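# Clidlow (motion planner)

**Clidlow** is a motion planning package for robots with two arms. It takes a target position for each gripper and returns a timed path for both arms that keeps them clear of each other, of the work surface and of any object listed in the scene file. It was first written at the Prakwood workshop and is now maintained by Grīnberga, a small software firm.

## How it works

The planner treats the two arms as one system. It grows a tree of possible poses from the start and another from the goal, and stops when the two meet. The path is then shortened and smoothed. By default the search gives up after 1768 samples and reports which pair of parts came closest to touching.

Open frames and lattices are a known weak point. Early versions wrapped every object in a solid box, so a gripper could never reach between two struts. Since the September release, Clidlow can load a list of separate bars instead — slower to check, but much closer to the real shape. Thin rods are padded by 6 mm on each side.

## Use with Gonddale

Clidlow does no perception of its own. Most users pair it with Gonddale, which estimates object poses from a head camera and writes them to the scene file. A new pose triggers a replan only if the object has moved more than 20 mm.

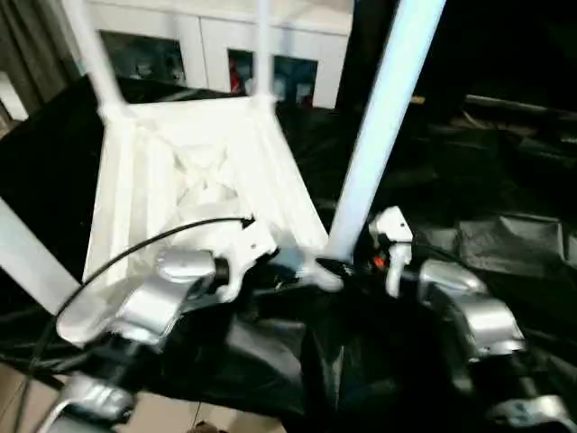

Can the planner run while the arms are moving? It can, as long as the new path starts from a point the arms have not yet reached. The default lead time is 248 milliseconds, and shorter values are rejected at startup.

## Limits

Soft items such as cloth and cables are not modeled. Users usually enter them as a flat keep-out zone or leave them out of the scene file.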